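## Workshop arm learns to tidy up in simulation first

Members of the Drurngate shared workshop have begun teaching a robot arm to pick up mugs, starting with a computer model of the job before they finish building the real thing.

The project, known as Statgate, is led by Lleucu Gwilliam, who has rented a bench at Drurngate for six years. She and two other members are putting together a small arm at the back of the building and hope to have it bolted down by October.

Until then the work is being done on screen. The group has run roughly 500 simulated attempts so far, changing where the mug lies and which way its handle points.
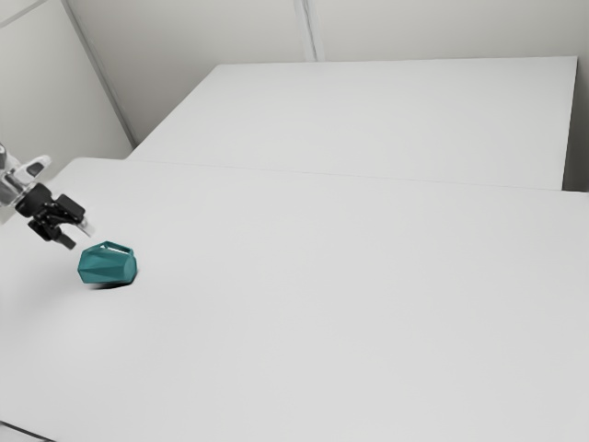 *The simulated arm, gripper open, beside a teal mug lying on its side.*

"Upright mugs were fairly easy," Gwilliam said. "Once they're on their side, the handle gets in the way and you have to think about which way to come in."

The mug model is deliberately simple, made of flat facets, so that the software runs on an old desktop computer in the workshop office.

Parts for the real arm's base are being printed at Drurngate, and the wiring is due to start next month. Members who want to help can join the group at its bench from 6pm on build evenings.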